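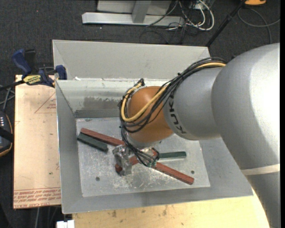
The bin, the blocks, the table. Three reds and two greens at present.

Thread: Metal bin for block storage, yes or no
Board: Storage and Tidying

offcut_annie
Started this one after the argument in the toy library thread got locked. I've moved our long blocks out of the canvas sacks and into open grey metal bins, one bin per table, no lids. The kids who come through (mostly five to eight) can see what they've got without tipping the lot on the carpet. Four weeks in and I'm mostly pleased. The floor of the bin scuffs, so if you want it to stay showroom, look elsewhere.

Question for the group: line the bottom or leave it bare?

Reply from tumbledown
Leave it bare. I lined ours with felt in July and by the end of the month the felt had collected glitter, a raisin and something I chose not to identify. Bare metal wipes clean in ten seconds.

Reply from gravelroad
Line it. Have you heard a wooden block go into a steel bin from shoulder height? Now picture 25 kids doing that before morning tea. I used a rubber drawer mat, cut to size with kitchen scissors, and my hearing has made a partial recovery.

Reply from tumbledown
Why are they dropping them from shoulder height?

Reply from gravelroad
Have you met children?

Reply from J_Bajpai
Jitendra Bajpai here, I look after the play shelves at the Olska Road hall. We went metal two years ago and I'd do it again, but go shallow. Ours are the low Terkby trays and the littlest ones can reach the bottom without going in headfirst. The deep Jernedia tubs looked smart in the cupboard and were useless everywhere else. I have three if anyone wants to come and get them.

On colour, I'd sort by length and let the colours mix. Sorting by colour looks lovely until you want two blocks the same size.

Reply from offcut_annie
I'm with you on length. The reds and greens are all in together here and it hasn't bothered a soul. How do you get them to lie straight, though? Ours go in neat and end up on every slant there is.

Reply from J_Bajpai
You don't. I gave that up in my first term.

Reply from peg_and_dowel
Going to be the grump. Open bin on a pale wooden table is asking for scratches. Metal corners, soft timber, a kid who likes to push. I refinished a tabletop after one winter of this and the sandpaper alone was 50 dollars. Felt dots under the corners at the very least.

Reply from offcut_annie
Fair. No dots on ours yet. I'll put it on the list, which already has the wobbly chair on it and the tap.

Reply from gravelroad
So felt under the bin is fine but a mat inside the bin is madness. Noted.

Reply from tumbledown
Raisins don't get under the bin.

Reply from gravelroad
Lift it up and get back to me.

Reply from maplesyrup_mum
Does anybody limit how many go out at once? We own 300 blocks (inherited, long story, involves my aunt) and when I put out the full set they spend the whole time digging and build nothing. I've dropped it to 30 a table and the rest live in the Hirano cabinet by the door.

Reply from J_Bajpai
Thirty is plenty. Fewer for the small ones. A handful in a bin gets built with, a heap gets stirred.

Reply from peg_and_dowel
A handful also gets fought over. Two greens and four kids, I know how that ends.

Reply from maplesyrup_mum
Mine fight over the lid.

Reply from offcut_annie
Another vote for no lids then. Tumbledown, I had a look under the bin. It was a sultana.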